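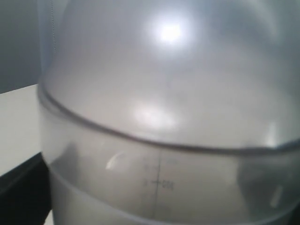
Fig. 1. Lidded container in translucent plastic. Measurement markings are printed on the lower bowl, below the seam.

Unit 2: Reading volumes through frosted plastic
Course text: Wei and Carbone, Clemstead kitchen practice notes

2.1 Where the scale applies
A printed scale refers to the bowl alone. The space under a domed lid is headroom and does not count towards the working volume. Fill to a marking with the lid off, then close. In the worked problems the bowl is filled to 288 ml and 108 ml is poured out. State what remains.

2.2 Light and reflection
Frosted plastic scatters light. Contents close to the wall show as soft grey patches, and those further back lose their outline. A curved lid also throws back glare from any lamp overhead – a small bright spot high on the dome, often with a weaker haze lower down. Neither should be taken for condensation or residue. Move your head to one side: a reflection shifts with you, a mark on the plastic stays put.

2.3 The rim
The rim is seen as a doubled line where the plastic is thicker. Do not read a level against it. Read at eye height, at the lowest point of the liquid surface, and record to the nearest 50 ml unless the task sheet says otherwise.

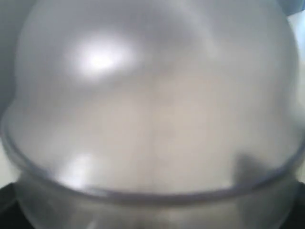 2.4 Exercises
a) Explain why the dome is left out of the working volume.
b) Sketch a domed lid under one lamp and mark the brightest point.
c) Repeat the reading from 2.3 with the lamp moved – note any change.

Hand in to Pui-shan Wei before the April practical.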